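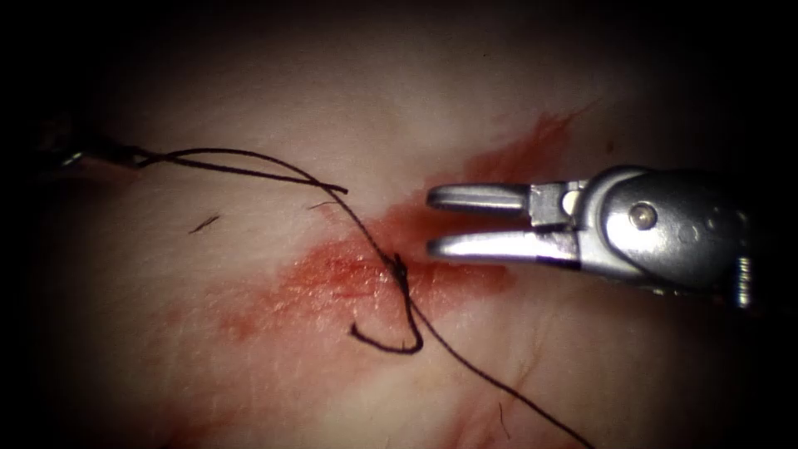
Right gripper, jaws open, just to the right of the knot. Left side of the view goes dark, as usual.

January, 4:40 pm, Nornstead bench, two-arm suturing cell

OK, writing this down before I forget which offsets I changed. The right arm has been closing lazy all week. You command full close and the tips meet, but there's a bit of give if you tug on the thread, and it was slipping on every other pull. I blamed the gripper first (of course I did) and swapped in the spare from the Jokport box. Same thing! So the tool is fine and the problem lives upstream in the drive.

Took the back cover off the right drive unit. Cable tension on the jaw pair was way down, gauge said 454 and the sheet from Ververidis wants it a good deal higher. Brought it up a quarter turn at a time, cycling the jaws between turns. Do NOT do it all in one go, I did that last winter and spent an afternoon re-homing the wrist.

Jaw zero was 2160, now 2000. Old value is commented out in the config if anyone wants it back. Wrist roll untouched. Left arm untouched too, I know somebody is going to ask.

Pivot pin: looked at it under the loupe, no play that I could feel. The jaws have rounded tips, so don't go hunting for wear on the corners like I did for ten minutes. Wiped the housing down. Please keep doing that after tissue runs, dried blood gets into the pivot and then everything feels sticky and we all blame the software.

Lighting is still bright in the middle and black at the corners. Thread tracking loses the black suture out there and then it guesses, badly. I want to try the wider diffuser from Fullanport, but it's in a crate somewhere. Until then keep the knot near the center, where the tracker has a chance.

Cycle counter on the right tool read 3215 when I started, spare is back in its box.

Still to do: same tension check on the left, new lint-free wipes (there are little fibers on the tissue again), and reprint the tension sheet, mine has coffee on it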